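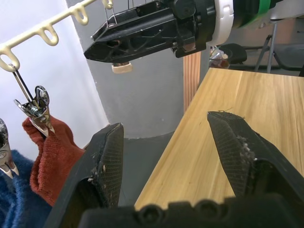
Slide 1. Hanger rail and the corner of a wooden table.

Home Talks Notes Workshops Contact
Search this site Enter keywords Go

We use cookies to remember your settings. Accept Manage choices

Folding Table, Hanging Rail: speaker notes
Memville Library, downstairs room, January 30, 2020

(These are the notes I talk from, typed up more or less as they were on my cards. A few people asked for them after the August version of this talk, so I've cleaned up the spelling and left the rest alone.)

Opening, leave slide 1 up

Hi everybody, come on in, there are seats at the front and I promise I don't pick on people. Can I see hands: who has a chair at home with clothes on it right now? Keep them up. Mine's up too. Okay, we're among friends.

So tonight is 40 minutes on getting laundry from clean to put away. I'm skipping washing, I'm skipping stains, and if you came for stains I'll stay late and we can talk about olive oil. What I care about is the stretch in the middle, when the stuff is dry and it sits in a basket for a week and you get dressed out of the basket. I did that for years! I lived in a one-bedroom in the Giltton building and the basket pretty much was my dresser.

I've got two things for you to think about, a flat place and a place to hang. Slide 1 has both of them. Wood table, light color, and up in the left corner a cream plastic rail with the round loops on it. Point at the loops. Mention that we come back to them.

The table

You need a surface you can fold on. Bed works, but it's low, and your back will let you know the next day. I like a table at hip height, and I like it plain. A light one is nice for dark socks (you can see the fuzz and the stray hair on everything, which is gross but useful).

Rule I use at home: the table gets cleared before the basket comes into the room. Mail goes, mugs go. If I bring the basket in first, I put it down on top of the mail and then we're all doomed.

ASK: what's on your table tonight? Take three or four answers. Somebody always says a sewing machine. In August somebody said a turtle tank and I lost my place completely.

Then the folding order. I do the big flat things first, towels and sheets, and get them out of the room. Then shirts. Socks at the very end, when I'm tired, in front of the TV. Lots of folks tell you to do the fiddly things first while you're fresh and if that's you, great, do that. I tried it and I just ended up with matched socks and a mountain.

Demo: fold one T-shirt slowly, then one fast. Don't do the fitted sheet unless somebody begs. If somebody begs, do it badly and move on.

The rail

Okay, loops. Go back to slide 1 if I've clicked past it.

What I like about a rail with loops is the spacing. Put hangers on a bare rod and they slide down and bunch up at one end, and a damp shirt in a bunch smells like a gym bag by dinner. With loops I can give each hanger its own spot. You lose some room that way, sure. I've got a closet rod for crowding things together, and that's a different job.

I've used a few kinds. The Levchenko folding rack I had first was sturdy but it took up the whole hallway and I walked into it in the dark (show them the shin, no, don't show them the shin). The Piltton rail I have now goes up high and out of the way, and I wish it were longer. I'm not selling either one, please don't ask me for a discount code.

Where to put yours:
near the table, close enough that you can reach from one to the other without walking
high enough for your longest thing to hang free, so measure a dress or a robe
someplace with air moving past it
away from the stove, please, I've smelled that sweater

Side note if there's time: test whatever you've got with a light shirt before you trust it with wet jeans. Denim is heavy! I pulled a hook right out of the plaster at Giltton and had to explain it to the landlord.

The handoff

I think this is the part that changed things for me. When I pick something out of the basket I decide once. It's a table thing or it's a rail thing. No third pile. The third pile is the chair.

If I can't decide, it goes on the rail. A hanging T-shirt never hurt anybody.

I timed myself last winter, same size load both times. Old way, with the third pile, 43 minutes including the part where I sat down and looked at my phone. The next time I skipped the pile and I was finished in under half an hour. That's one person and two loads of laundry, so take it for what it is, but I was pretty pleased with myself.

Try it, 5 minutes

Hand out the tote bags of clothes. Pairs work best. One person pulls, the other says "table" or "rail" and nothing else. Walk around. Listen for "well, it depends," and go stand next to that pair until they pick one.

Then call time and ask which thing they argued over. It's usually a hoodie.

Questions I get

Do I iron? Rarely. I shake things hard and hang them up right away.

Wire hangers? Fine for a jacket shell, bad for knits. Fold your knits.

What about kids' clothes? Smaller hangers, lower rail, lower standards.

What if there's no room for a table? Use the top of the washer, or a board across the bathtub if it's solid and you've checked it. I did the tub thing for a whole summer.

Wrap up

Get the tote bags back, count the hangers, and remind them the library wants the chairs stacked by the door. Sign-up sheet for the closet talk is on the windowsill.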